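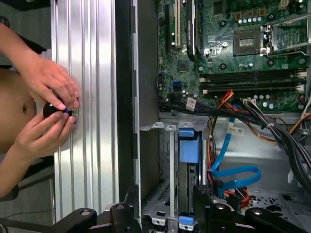 October 10, 2018

I've been teaching a robot to take apart old PCs, and I am having so much fun with it! The arm is called Prustar (Hamish Kinnear's pick, don't ask me) and it learns by being shown. You steer it with the remote handles, it records every move, and after enough rounds it tries the job alone.

We're at 540 demos now and want 1,000 by November. Most are tiny jobs: unplug one cable, flip one memory latch, press a release tab and slide a drive out. I thought the screws would be the hard part. Nope, cables! They never lie the same way twice, so I shift them between runs and come in from a new angle each time.

The best thing I've learned is to slow down. My early demos were jerky, and Prustar copied every wobble. Hamish drives like he's pouring tea, and his runs train so much better than mine (grr). I threw out 20 of my worst ones last night and redid them.

Next up is the big round knob on the aluminum side. It takes me two hands, fingers from above and below, so I'm still working out how to show that with a gripper. If you've taught an arm to turn a knob, please write to me!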